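Os prometí en el boletín de febrero que hablaría de la ropa blanca, y aquí estoy, con la plancha todavía enchufada y un café que se me ha quedado a medias. Es sábado, son las siete de la tarde y he pasado un buen rato doblando sobre la cama, que es donde doblo siempre. Tengo una mesa estupenda en el cuarto de al lado, sí, pero la mesa está llena de facturas y la cama está a la altura justa para no acabar con los riñones hechos polvo.

Lo primero, porque me lo preguntáis mucho: yo no doblo sobre la sábana. Doblo sobre la colcha bien estirada, la de flores de toda la vida. Una prenda blanca sobre una sábana blanca es un lío, no ves dónde acaba la una y empieza la otra, y al final pliegas un pico de sábana dentro de la camisa (me ha pasado, y más de una vez). Con el estampado debajo se distinguen los bordes enseguida y se nota si un lado te ha quedado más largo que el otro. Si vuestra colcha es lisa y clara, poned una toalla oscura y listo.

Lo segundo es por dónde empezar, y aquí ya entro en terreno de manías. Mi madre empezaba por las mangas. Yo empiezo por las partes que tienen vida propia: las tiras acanaladas, los puños, los cuellos, las costuras un poco fruncidas. Todo eso tira de la tela hacia donde le da la gana, y si no lo colocas al principio, luego ya puedes alisar el resto con las dos manos, que en cuanto te das la vuelta se ha vuelto a encoger. Así que cojo la banda por un punto, la levanto un poquito, la dejo caer en su sitio y solo entonces me ocupo de lo demás.

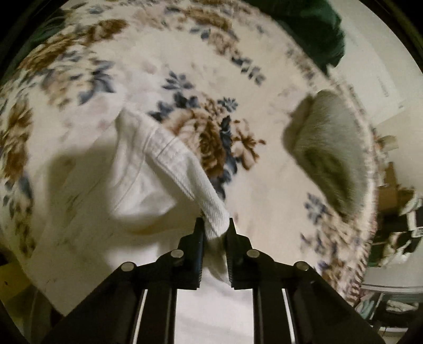 Maite escribe que ella hace justo lo contrario: primero estira el cuerpo de la prenda y deja el canalé para el final, porque si lo coloca antes se le vuelve a torcer al mover la tela. Dice también que nunca levanta la banda, que la peina con el canto de la mano, siempre a favor de las rayitas, y que así le duran los puños años y años sin darse de sí.

Pues mira, lo he probado esta misma tarde y tengo que darle media razón. Lo de peinar con el canto de la mano funciona de maravilla, sobre todo en puños y cinturillas, y me lo quedo. Lo de dejarlo para el final no me convence, al menos en prendas grandes: acabo moviendo todo otra vez para que cuadre y me pongo de mal humor. Supongo que depende de la paciencia de cada cual, y la mía los sábados por la tarde es escasita.

Ahora, los fruncidos. ¡Ay, los fruncidos! Me habéis escrito bastantes con la misma queja: que la camisa o el camisón queda plano por todas partes menos por ahí, y que no hay forma de que el paquete salga recto. Mi consejo es que dejéis de pelearos. Un fruncido no se aplana doblando, y si lo aplastáis a plancha pierde la gracia y encima se le marcan unas arrugas feísimas que no se van hasta el siguiente lavado. Lo que hago yo es usarlo de frontera. Dejo el fruncido extendido a lo largo, sin ninguna doblez que lo cruce, y pliego lo que queda a un lado y a otro. El paño liso, que es el agradecido, se lleva los dobleces importantes.

Para el algodón blanco en concreto sigo este orden, y os lo copio porque en el boletín anterior lo conté a medias:

- Sacudo la prenda una vez, fuerte, cogida por los hombros.
- La dejo caer sobre la colcha y no toco nada hasta ver cómo ha quedado.
- Coloco cuello, puños y bandas.
- Aliso el paño grande desde el centro hacia fuera, con la palma abierta.
- Busco la costura fruncida, si la hay, y decido por dónde va a ir el primer pliegue.
- Doblo la parte de arriba sobre la de abajo. Si se amontona, la deshago y vuelvo a empezar.

Lo de volver a empezar me costó aprenderlo. Antes, cuando la parte de arriba se me quedaba hecha un churro en diagonal, yo seguía adelante y pensaba que ya lo arreglaría con el siguiente doblez. Y qué va, el siguiente doblez guarda la arruga y te la devuelve planchada a la semana. Deshacer cuesta unos segundos, y a la larga me ahorra la plancha, que es lo que menos me gusta de esta casa después de limpiar el horno.

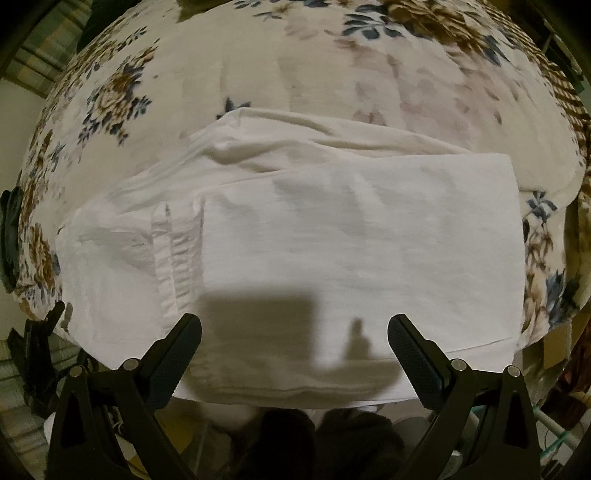 Otra cosa que tardé en entender es que conviene trabajar cerca del borde de la cama. Durante años me ponía a doblar en mitad del colchón, medio tumbada, estirando los brazos como si nadara. Si acercas la prenda hacia ti no tienes que inclinarte tanto y, si el bajo cuelga un poco, su propio peso ayuda a que la tela se coloque. Cuidado, eso sí, con que no cuelgue demasiado, que una camisa de algodón se escurre de una colcha en un suspiro y entonces hay que recoger, sacudir y acordarse de la familia de alguien.

Y la luz. Doblad lo blanco con luz, por favor. Con la lámpara de techo a la espalda te haces sombra tú misma y no hay quien distinga una mancha de una arruga. Yo me pongo de cara a la ventana mientras puedo, y cuando anochece enciendo la lamparita de la mesilla y la giro hacia la colcha. Así, de lado, salen todas las arrugas y también los cercos amarillentos que se escapan del lavado, que con luz de frente no se ven y luego aparecen el día que te quieres poner la prenda.

Sobre los cercos os debo una respuesta, que me preguntabais si guardo la ropa igualmente. No. Si veo algo sospechoso, la prenda vuelve al cubo y que espere su turno. Lo que se guarda con una mancha se queda con ella, y en el cajón, sin aire, la cosa va a peor.

Ya que estamos con el cajón: he cambiado de sistema. Hasta ahora apilaba, y cada vez que quería la de abajo tiraba la torre entera. Compré unos separadores de Nistov, de los que se ajustan al ancho, y ahora guardo las prendas de pie, una detrás de otra. En el cajón de arriba de la cómoda me caben 18 camisetas y camisones finos sin apretar. Es verdad que los separadores bailan un poco si el cajón no está lleno, y el mío hace un ruidito al cerrar que me está poniendo de los nervios. Le he metido una tirita de fieltro y va mejor.

También probé las cajas de tela de Mivance para lo de fuera de temporada. Son monas, pero la tapa se comba en cuanto le pones otra caja encima, así que las tengo de una en una en el altillo, ocupando más de la cuenta. No las volvería a comprar. Si alguien conoce unas parecidas con la tapa rígida, que me lo cuente, que me quedan por guardar las mantas y el altillo no da para mucho más.

Una cosita sobre los camisones largos, que son los más pesados. No intentéis dejarlos del mismo tamaño que una camiseta. Yo hago un rectángulo largo, lo pliego en tres y acepto que abulte. Estuve una temporada empeñada en que todo el cajón tuviera la misma altura, como en las revistas, y acabé con siete prendas estrujadas y un cajón que no cerraba. Ahora los largos van al fondo y los cortos delante, y tan contentos todos.

Para el próximo boletín tengo pendiente el tema de las fundas nórdicas, que me lo habéis pedido y me da una pereza tremenda, os lo confieso. Mandadme vuestros métodos, los buenos y los desastrosos. También quiero saber quién dobla las sábanas bajeras como es debido y quién hace una bola y la esconde detrás de las toallas (yo he sido de las segundas mucho tiempo, y alguna recaída tengo).

Os dejo, que me falta medio cesto y quiero acabar antes de la cena. Contestad a este mismo correo, que los leo todos, aunque a veces tarde.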